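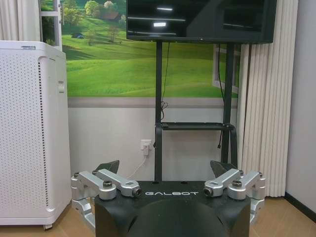
Figure 1. Gripper housing, viewed from behind and above.

Keeping a Multiplayer Game Server Up During Enrolment Week
Project report, Distributed Systems unit
Wanda Okafor, Otis Kincaid, Kerubo Mfinanga
Supervisor: Fatima Msimang

1. Background

Tinddale is a small online building game written by students at Whitfield and hosted on the department's own machines. For most of the year it has few players. In enrolment week the student union promotes it to new students, and the load goes up sharply over a couple of evenings. Last year the lobby service stopped responding on the Friday and was restarted by hand several times before midnight.

Our project was to move the game servers onto a container cluster and write a scaler that starts and stops them according to demand. The scaler is called Galar. We did not change the game itself, apart from one fix described in section 3.

2. Design

Each match runs in its own server process with a limit of 10 players. In the old setup a fixed pool of these processes ran all the time, and a player who arrived when the pool was full got an error message. There was no queue.

Galar keeps a buffer of idle servers ready. When a match is allocated, the lobby tells Galar and a replacement is started. A server with players on it is never shut down by the scaler, even if the cluster is being reduced. It is marked as draining and removed when the match ends.

We considered scaling on processor use, which the cluster supports without extra code. Kerubo tested this in July and found it a poor fit. An idle Tinddale server and a full one use similar amounts of processor time, as the physics loop runs whether or not anyone is connected. We scaled on free player slots instead.

The lobby was also given a queue. Players now see their position and are placed when a server becomes ready.

3. Testing

Load was generated with Prirnano, a bot client Otis wrote for an earlier unit. The bots join the lobby, walk in random directions, place blocks and leave. They do not chat or trade, so those parts of the server were not tested under load.

A new server took 60 seconds to become ready in the first trials. Most of that was spent downloading map files. We built the default maps into the container image and start-up dropped to 11 seconds. Custom maps are still downloaded.

In one run the lobby assigned two groups to the same server. The cause was a race between the allocation call and the status update, and the fix was to make the server confirm each allocation before the lobby sends players to it. This was our only change to the game code.

4. Results

With a buffer of nine idle servers, no bot waited in the queue during the evening load profile. With a smaller buffer there were short waits at the start of each burst. The larger buffer costs more memory overnight, and Rafferty Strickland, who looks after the cluster, asked us to lower it outside playing hours. Galar now reads the buffer size from a timetable file.

5. Remaining work

The lobby is still a single process. If it fails, matches in progress carry on but no new ones can start. Player accounts are stored in the old database, which was left out of the project and has not been load tested. The timetable file has to be edited by hand when daylight saving changes.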